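Hutosgate Shelf Prices

README for version 7

A table of supermarket shelf prices and pack sizes, put together to check the claim that packs are shrinking while prices hold still. I started out doubting the claim. I now doubt some of the claim and a fair bit of the table.

Last updated 5 August 2024.

What is in it

prices.csv has almost 2,000 rows. Each row is one product, in one shop, on one visit. The columns are product, shop, pack size, size unit, shelf price, special (yes or no) and notes.

products.csv lists the 158 products that were followed. Brand names have been swapped for plain labels such as "rolled oats, mid-priced". If you want to name and shame a brand, you will need to do your own shopping.

shops.csv covers three shops: Vorel, Halliday and Windent. Windent is much smaller than the other two and often had gaps on the shelf.

What it shows

Of the products followed, 46 changed pack size at least once. That sounds like a lot until you look at which ones. Biscuits, chips and chocolate make up most of them. Milk, flour, sugar and tinned tomatoes barely moved. Anyone who tells you that "everything" is shrinking has not opened the file.

A few packs got bigger. These tend to be left out when people quote figures like mine, so please don't leave them out. Most were labelled as better value, and in several cases the price per 100 grams had gone up.

What it does not show

It does not show why anything changed. I have read plenty of confident talk about greed, freight and bad harvests, and none of it can be tested with this table.

It does not speak for the whole country, or even for the other side of Hutosgate. Shops were picked because they could be reached on foot.

It does not tell you what people paid. Loyalty card prices are missing, and so are coupons. Vorel in particular likes to run a high shelf price next to a much lower member price, which makes its regular price look sillier than it is.

Known problems

Before May the special column was filled in from memory. Treat it as a guess.

Pack sizes in millilitres and grams were mixed up for yogourt and ice cream. I fixed the ones I found.

Colour changes on the wrapper were written in the notes for a while, on the theory that a new design hides a smaller pack. The theory did not hold up well enough to keep going.

Product substitutions are marked "sub" in the notes. Drop them before working out any change over time. If you leave them in, you will get a bigger and worse number.

Using it

Free to use and share. Work from price per unit, and compare non-special rows only.

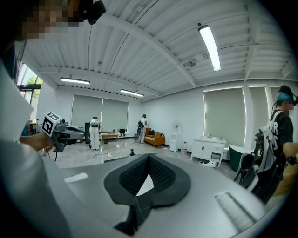 If you publish an average, say which products went into it. An average across the whole table mixes pepper with potatoes and I would not trust it, whichever way it leans.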